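Skiria 938 Drying Cabinet
Set-up and Use

4. Low-heat programme for knitted and crocheted items

The low-heat programme is for articles that must not be tumbled: woollens, crocheted dolls, small pouches, lined hats and similar. The drum-free cabinet moves warm air past the load from the base to the top vent. The door must stay closed while the fan is running.

Before first use, complete section 2 (levelling) and section 3 (drain hose). If the cabinet has been moved since it was levelled, level it again.

CAUTION: Do not dry articles that have been cleaned with solvent. Do not dry articles containing batteries, sound units or foam rubber.

4.1 Preparing the load

1. Read the care label. If there is no label, treat the article as wool.
2. Press out excess water between two dry towels. Do not wring.
3. Remove loose cords, ribbons and pins where this can be done without damage.
4. Pull the article gently to its finished shape. It will hold this shape when dry.
5. Sort by thickness. Thin lace and stuffed articles dry at different rates and should not share a shelf.

Note: Boxes, wooden parts and printed card must be kept out of the cabinet. Card softens in the moist air at the start of the programme and the print may transfer to the load.

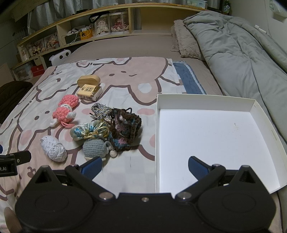 One owner wrote that the sorting step looked like a waste of time until a stuffed piece came out damp in the middle beside a thin one that had been ready long before, and asked whether the timer could be set for each shelf. It cannot. The timer controls the whole cabinet. To dry mixed articles, start with all shelves loaded, pause the programme with the Hold key and take out the thin articles first. Then press Hold again. The remaining time is kept in memory for 10 minutes with the door open. After that the display shows the programme menu and the time must be entered again.

4.2 Fitting the mesh shelves

The cabinet is supplied with 2 mesh shelves. Extra shelves are sold under part number 2097 and can be ordered from Teller, the spares supplier named on the back cover.

1. Switch off at the wall socket.
2. Hold the shelf with the raised lip facing the door.
3. Rest the rear hooks on the rail. Both hooks must be on the same rail.
4. Lower the front until the catches click. Press down on the front corners with the flat of the hand to check.
5. Slide the drip tray in under the lowest shelf - the tray is always fitted, even when the load is nearly dry.

Do not fit a shelf on the lowest rail. This rail carries the drip tray only.

Place stuffed articles on the upper shelf with a hand's width between them. Lay them on their side. An article with an embroidered or stitched face should be placed with the stitching clear of the mesh, as the mesh can leave a pattern in damp yarn. Turn each article once when half of the set time has passed.
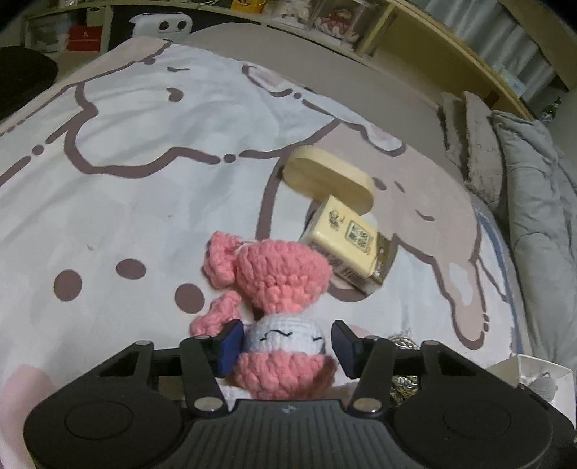
4.3 PROGRAMME SETTINGS

1. Close the door and switch on at the wall socket. The display shows the last programme used.
2. Turn the dial to Low Heat.
3. Press Time, then turn the dial to set the duration. Start with a short time if the article is new to you.
4. Press Start. The fan runs without heat at first - this is normal.
5. When the tone sounds, leave the door closed until the fan stops.

To check a stuffed article, press it firmly at its thickest part for a few seconds with a dry paper tissue. If the tissue feels damp, run the programme again.

Child lock: Press Time and Hold together until the key symbol appears. Repeat to release. The child lock does not keep the door shut.

4.4 Fluff filter

Clean the filter after every wool load. The filter light is switched on by a counter, not by a sensor, and will stay on after cleaning until it is reset.

1. Pull the filter forward by the grey tab.
2. Remove fluff by hand or with a soft brush. Do not use water on the Skukska fine filter, if fitted.
3. Push the filter back until the tab is level with the panel.
4. Press and hold Start until the filter light goes out.

If the light comes back on at the next start, the filter is not fully home. Remove and refit it. If the fault remains, see section 7, code F, or contact the service desk at Saithong with the serial number from the inside of the door.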